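Notebook, June
Gelia perception, grasp state on cloth

09:15

Picked up where Annick Wong left the closed/holding split. Current behavior: the width estimator reads finger angle from the wrist view, and anything under the close threshold becomes CLOSED. Fine for rigid parts. With fabric between the fingers the angle is nearly the same as with nothing between them, so the segmenter labels half the cloth episodes as empty closes and the trainer drops them. Checked the drop log: 1,730 frames rejected in the last batch, reason code EMPTY_CLOSE. Opened a handful by hand. Most have fabric in the fingers.

Lowering the threshold does nothing useful. Angle noise at full close is bigger than the difference we want to see.

10:40

Added a second input to the state filter: a small crop at the fingertips, classified fabric / no fabric, run only when width is under threshold. The crop is placed from the finger angle, so it follows the tips. Scores go through a 7 frame median before they touch the state machine. Without the median, the state flickers on motion blur and the segmenter cuts one pinch into several.

New states are CLOSED_EMPTY and CLOSED_HOLD. Kept plain CLOSED as an alias for both so Virell's export script doesn't break. Américo should confirm nothing downstream compares against the string.

11:30

Replay on the held-out set. Hold is detected on the first pass for plain fabric. Two failure groups:

a) Fabric on the table directly behind the tips, fingers closed on air. The crop sees fabric and says HOLD. Expected, given that the classifier has no depth.
b) Dark fabric. The fingers are black, contrast at the contact line is poor, and the score sits near the middle and wanders.

For (a), tried comparing fabric motion in the crop against tip motion. Held fabric stays nearly fixed in the wrist view while the tool moves, and the background slides. Used the existing flow module with a 40 px crop and masked out the fingers. Works when the tool moves. When it doesn't, there is no signal, so I hold the previous state and log HOLD_UNSURE instead of guessing.

For (b), nothing yet. Colton suggests fixed exposure. That would fight the ceiling lights coming into view every time the tool tilts up, so auto stays on until somebody measures it.

14:05

Second look at the finger mask. The template came from CAD and assumes black to the tip. On worn fingers the coating is pale there, and the color mask leaves a hole exactly where the fabric score is computed. Swapped the color mask for a projected outline driven by finger angle. Slower by a little, still well inside the frame budget.

Also found that people moving in the background pull the flow reference around. Flow reference is now median over the table region only, falling back to gyro if the region is too small. Threshold for "too small" is a guess in the McKinnon config, marked TODO.

15:50

Blue cloth, pinched, draping over the table edge, new filter on. 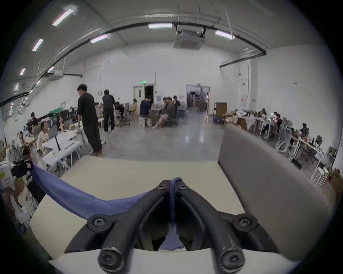 Rerun of the rejected batch is queued on Kosgate with the outline mask. Still to do: the dark fabric case, and ask Huguette whether HOLD_UNSURE frames should be kept or masked in the loss.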